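Can a machine do the chores yet? Gallery

Home | Galleries | Kitchen Tests | Shop Floor | Archive | About

Filed under: Robots at Work, Household, Simulation

Quick gallery this time, just the one picture and then my notes from the run. Typed fast between other things so forgive the spelling. 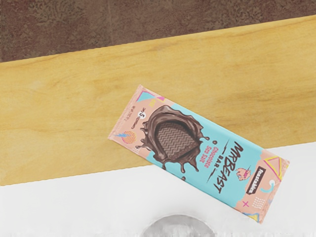

Picking stuff up is still the whole ballgame. Folding, stocking, wiping down, putting away, all of it starts with getting hold of one thing and not dropping it. Stonell does most of its grocery practice in simulation now, 1,000 tries overnight on the pick-and-place set, and no one has to sweep up after. The item here is a rendered MrBeast Bar, Chocolate Sea Salt, sitting catty-corner over the edge of a wooden board so that one end is out past the wood and over the white. I like that pose a lot. It's how a kid leaves things. A bar lying flat in the middle of a tray tells you very little about a machine that's supposed to work in a kitchen.

The overhang. Gives a gripper somewhere to get under, if the planner notices. A lot of them don't notice. They go for the dead center from straight above, every time, even when there's an easier grab a couple inches over. The Brevano planner did look for edges, I'll give it that.

The wrapper. Pastel blue and peachy pink, chocolate splash in the middle, big black lettering. Great for vision software, lots to lock onto. Try the same thing with a plain clear bag of rolls and see how it goes. Crimped ends are the other headache, real ones are floppy, and a simulated one is only as floppy as somebody had time to make it.

THE NUMBERS

Brevano's run finished at 977 good picks out of the 1,000. Sounds terrific. Then you do the arithmetic for a house. Unload a dishwasher, put away two bags of groceries, clear a table, and you're already deep into the dozens of grabs before lunch. Misses add up quick. A missed candy bar is no big deal, a missed jar of pasta sauce is your whole afternoon.

Also a "good pick" in this run means lifted and held for 5 seconds. Doesn't mean put anywhere usefull. Putting down is a seperate test and the scores are lower, they always are.

CHORE BY CHORE, MY OWN SCORECARD

Restocking a shelf: close. Boxes and bars, same size, same spot, decent light. Ukside's demo aisle kept going a full 8 hours on cereal and crackers. Slow, but it kept going. Produce was left out on purpose.

Putting groceries away at home: no. Every cupboard is different and half the stuff is already in the way. The bag itself is the hard part, getting a hand down into it without tearing the thing.

Clearing a table: sort of. Cups yes, plates mostly, flatware no. Forks are miserable. Thin, shiny, piled on each other.

Wiping down: better than I expected. Ninh's arm does a nice even pass over a counter. Does not move the toaster first. Goes around it, leaves the crumbs exactly where the crumbs always are.

Folding laundry: still the party trick. Towels ok. Fitted sheets, come on.

Checkout bagging: watched this one twice at Ukside. Bread on the bottom both times.

SIM VS THE REAL THING

People write in asking why I bother with rendered pictures when there are real robots to look at. Because that's where the work is happening, most of it. You can swap the lighting, shift the board, turn the bar a few degrees, and go again. Cheap. What you don't get is grease, or static, or the wrapper that got warm in somebody's car. Stonell says the gap is closing. Brevano says the same. Both of them still have a person standing next to the real machine with a hand near the stop button, so draw your own conclusion.

My guess, and it's only a guess: store shelves well before kitchens. Stores can rearrange themselves to suit the machine, and they will, they've done it for every other piece of equipment. Nobody's going to redo their pantry for an arm that needs a break after the crackers.

Next gallery is jars and lids, supposed to be up in November if Ninh sends the files over. Send me the chore you'd hand off first. So far it's litter boxes by a mile, and no lab I've talked to wants anything to do with it.

Print this page | E-mail this page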